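Posted November 17, 2021
By a second-year student, Grasau technical program

For my project I wanted to know if a robot arm can do the small dumb chores we all do without thinking, at home or in a shop. Writing a note on the board, say, or picking up some skinny thing from a bench and handing it over. I'd seen the Wakinix ads (a full kitchen cleaned while you nap!) and I didn't buy it. 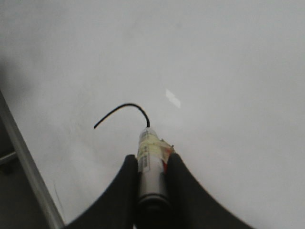
I gave each chore 29 tries and graded them pass or fail, no half points, which I regretted by the second afternoon. Thin round stuff was my big worry going in, and I still wouldn't let it near anything that costs over 200 dollars. My hands just know how hard to squeeze a pen. Getting that into numbers ate most of April.

Writing is a different kind of hard, with the pressure and the angle both mattering the whole way along the stroke.
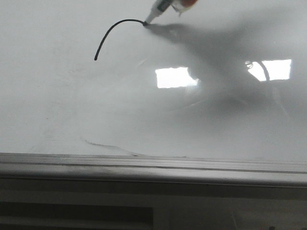

Curves were the part I liked best, and I probably spent too long on them. So, chores yet? For one job in one spot, I'd say sort of. For a messy kitchen, no way. Next term I want to try wiping the board too, and folding a dish towel if I get the time.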